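Forum Flusteo > Robotique collaborative > Normes et bonnes pratiques

Sujet : Démontage de PC par bras robot, quelles règles pour la mémoire ?

okapi_57
Bonjour à tous. On rédige chez Dumex une fiche de bonnes pratiques pour une cellule de démontage de tours de bureau. Le bras sort la barrette, la tient au-dessus de la carte mère, puis la dépose. Trois points nous bloquent : la force de serrage, la protection électrostatique et l'accès de l'opérateur pendant le cycle. Pour l'instant la fiche dit 15 N maximum à la pince et vitesse limitée à 50 mm/s au-dessus du boîtier. Vous mettez quoi chez vous ?

rivetplat
Pour l'électrostatique, la pince compte autant que la table. Des doigts en métal, ça se relie à la terre, avec une résistance dans la liaison, et ça se contrôle. Une table en profilé aluminium, si elle est anodisée, n'est pas un plan dissipatif, l'anodisation isole. Il faut un tapis relié au même point que le bras.

MarteauDoux
Pas d'accord pour le tapis si les pièces partent au broyage. On ne va pas équiper comme une salle de montage. Par contre si c'est du réemploi, oui, tout le monde y passe.

okapi_57
C'est du réemploi. Les barrettes sont testées puis revendues par Bennani, donc on les traite comme des pièces neuves. Le processeur aussi : le dissipateur est retiré avant, et à cette étape le processeur est à nu dans son support. Les câbles de l'alimentation restent en place.
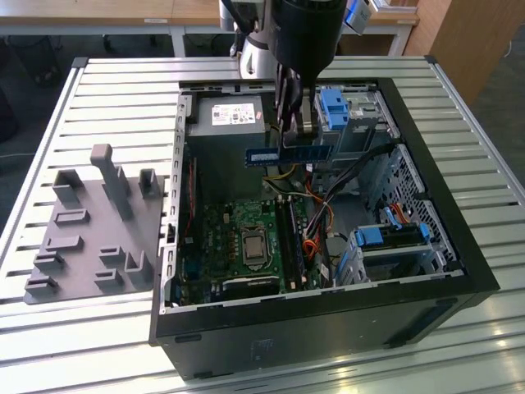 Étapes proposées dans la fiche
1. Secteur débranché, bouton de marche appuyé pour vider les condensateurs.
2. Tour couchée, panneau latéral retiré, position vérifiée.
3. Verrous des connecteurs ouverts à la main.
4. Prise de la barrette par les bords, montée verticale, arrêt, puis transfert vers le support de pièces.
5. Contrôle visuel par l'opérateur, bras à l'arrêt.

rivetplat
Il manque les câbles. Avec un faisceau jaune, orange, rouge et noir qui traverse le boîtier entre les connecteurs mémoire et les baies, je ne laisserais pas descendre une pince sans les avoir attachés sur le côté. Chez Onon on l'a mis en étape obligatoire en septembre.

tournevis_lent
Je suis plutôt de l'avis contraire. Attacher les câbles, c'est les mains dans le boîtier à chaque machine. On en fait 188 par semaine, je préfère une trajectoire qui les évite et un seuil d'effort qui arrête le bras.

rivetplat
Le seuil d'effort arrête le bras une fois que la pince a touché. Pour une pièce revendue c'est trop tard. Et l'opérateur a déjà les mains dedans pour les verrous.

MarteauDoux
Sur l'accès : « collaboratif » sur la plaque du bras ne dispense pas de l'analyse de risques. L'ISO/TS 15066 donne des limites de contact pour le corps humain, elle ne dit rien de ce que la barrette supporte. Il faut 2 valeurs séparées dans la fiche – une pour la personne, une pour la pièce.

okapi_57
Bien vu, on avait tout mélangé. Je sépare les deux valeurs et j'ajoute les câbles en étape 3, avec les verrous. Pour le tapis je demande un devis.

tournevis_lent
Mets aussi qui a le droit de modifier la vitesse. Chez nous c'était ouvert à tous, on a fini par mettre un mot de passe.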